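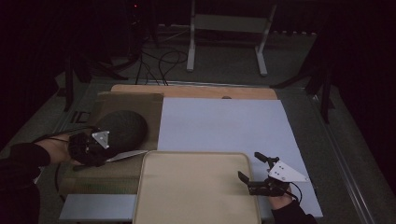
Recording with the hand-held gripper pair: the left gripper holds the dark cushion-shaped object at the cardboard box, with the tray in front.

Durnside project, demonstration work package
Progress report for the period ending February
Prepared by Shahab Khosravi for Nathalie Van Leeuwen, Aladmont

1. Status of the work

The work package is on schedule except for one point, the replay tests, which I explain in section 4. The purpose in this period was to collect demonstrations of two-handed packing and unpacking, performed by a person who holds one gripper in each hand. In the proposal we had also foreseen demonstrations by remote control of the two arms. Both ways have now been tried, and we ask your agreement to continue mainly with the first one.

2. Demonstrations recorded

The target in the work plan was 300 accepted demonstrations. We have reached it. They cover three tasks: taking a soft object out of an open box, putting it back in, and moving it from the box to a tray. The operator wears black sleeves, as we agreed after the first review, and the light in the room is kept low for all recordings.

Each gripper carries a white marker plate with dots, from which its position is calculated. We had some difficulty when the operator turned the wrist too far and the plate was no longer visible to the cameras. The operators at Sutham received a short written instruction about this, and the losses are now small. I would still prefer a second plate on each gripper, but this would add weight, and the operators already say that their hands become tired before the end of a session.

3. Comparison with remote control

We recorded 51 demonstrations by remote control on the same tasks, of which 50 could be used. The one rejected was a fault in the recording software and had no relation to the operator.

The quality of these demonstrations is good, but they take much more of the operator's time. The greatest difference is with soft objects. When the gripper is in the hand, the person feels when a finger is going under the object and corrects it without thinking. By remote control the same movement is done slowly, with many stops, and the stops are also learned by the model. We do not want this.

For lifting the empty box we found no clear difference between the two ways.

4. Replay on the robot

The replay tests started later than planned. The finger blades ordered from Schouten came with the wrong hole pattern and had to be sent back. The correct ones are now fitted and the first replays have been made, but I do not have enough results to report a success rate. I prefer to give it in the next report – a number from so few trials would not help you.

5. Costs

Spending is within the budget. The money reserved for a second remote control station has not been used.

6. Requests to Aladmont

We ask you to confirm that the remaining remote control sessions may be replaced by hand-held sessions, and that the reserved money may be moved to operator hours. An answer before the next recording block would be very useful, as the operators must be booked in advance.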